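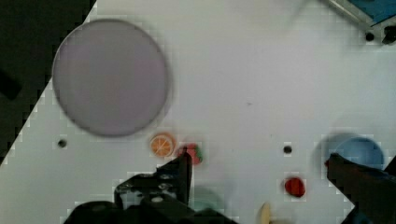 Loletti is a sweet preserve of whole quinces cooked slowly in grape syrup, sold in small jars and usually eaten with soft cheese or cold meat. It is often described as an ancient dish. The evidence for this is thin.

Name

The name is commonly said to come from an old dialect word for "little lamp", after the colour of the fruit. No dictionary of any such dialect has been produced in support. Adel Amrani, who collected household recipe books, found the word in 2 of the 263 he examined, and in both it was written in a later hand than the pages around it.

Preparation

The quinces are peeled, cored and left in lemon water, then simmered in grape syrup until they turn red. Most written versions call for 4 hours. Fatemeh Ranjbar's version takes 39 minutes in a pressure cooker, and tasters at a small fair in May could not reliably tell it from the slow one. Supporters of the long method have replied that the tasters were inexperienced.

Cloves are considered traditional. They are missing from the earliest recipes, which use bay leaf or no spice at all.
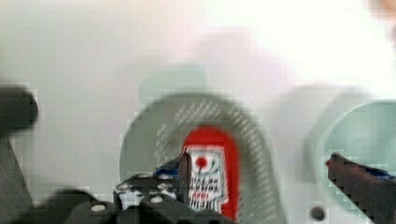

Claimed origins

The usual account credits the Mahmoudi family orchard, where a cook is supposed to have forgotten a pot on the stove overnight. Similar stories are attached to a good many other preserves and should be treated with caution. Touran Babaei repeated the tale in her cookbook without giving a source, and nearly every later version follows her wording closely enough to suggest copying.

Ehsan Nazari has argued that the dish was put together from several older quince pastes when jars became cheap. His case rests mainly on labels, and he dates some of them by guesswork.
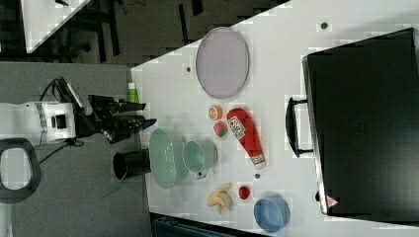

Neither writer explains why the fruit is kept whole, the one feature that separates loletti from ordinary quince paste.

Health claims

Sellers have promoted the preserve for digestion, sore throats and poor sleep. Mitra Sharifi reviewed these claims and found no trials behind any of them. The syrup is mostly sugar, and a serving should be counted as a dessert.

See also: Quince paste; Grape syrup; Fruit cheese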